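Loudness and Dynamic Range in Live Concert Releases
Final project report, Audio Production II

1. Background

Live albums and concert films are usually mastered louder than the performances they document. The project examined how much of the original dynamic range survives the move from the desk recording to the commercial release, and whether the treatment differs between the audio-only version and the video version of the same show.

The material came from the Noltport Blues Weekend, recorded in January and issued later as a two-disc set by Gusgate. The label gave the course access to the unmastered stereo mix under the condition that no audio be passed on. The set contains a CD and a DVD with the same running order.

2. Method

All three sources were cut into segments of 5 seconds. Segments containing only applause or stage talk were removed by hand, which left 3431 segments. Of these, 1336 came from the unmastered mix and the remainder from the two discs. The discs have fewer usable segments because two songs were shortened for release.

For each segment we logged short-term loudness, true peak and crest factor. Measurements were made in Hennessy, the analysis package installed in the lab, and exported as plain tables. The DVD audio was converted to the sample rate of the CD before measurement. A check on one song showed no meaningful change in loudness from the conversion – peaks moved slightly and were left uncorrected.

3. Results

The CD master was the loudest source on every song. Its crest factor was lowest in the ensemble passages, where snare and bass guitar had clearly been limited together. The DVD audio stayed much closer to the unmastered mix. Slow numbers were the exception: on those, both discs had been raised in level by a similar amount, and the quiet introductions had lost most of their contrast with the first verse.

The harmonica solos were hard to classify. The player cups a microphone into a small amplifier, so the signal is already compressed at the source, and a low crest factor in those segments says little about mastering.

4. Listening test

A short blind test was run with other students using Zedero, the playback tool from last year's course. Clips were matched in loudness. Listeners preferred the DVD version on up-tempo songs and showed no clear preference on slow ones. The group was small and the result should be read as an indication only.

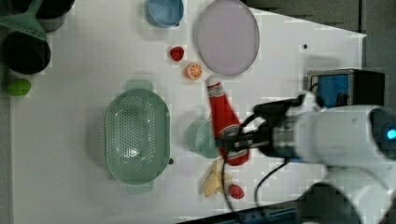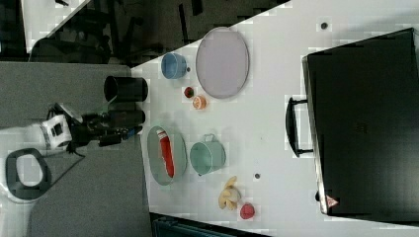
Loudness matching was the part of the test most open to error. A single gain value per clip ignores what happens inside the clip, and a loud snare fill can pull the whole match down. The same applies to any summary figure: "several items on a white tabletop" fits both pictures, yet only in the first is the red ketchup bottle held in a gripper. A better design would match on the vocal passages alone and report the spread next to the mean.

5. Limitations

Only one event and one label were studied. Frequencies above 3000 Hz were not analyzed separately, although the cymbals on the CD sound duller than on the DVD and a band-by-band comparison would probably show it. The mastering notes were requested and had not arrived when this report was submitted.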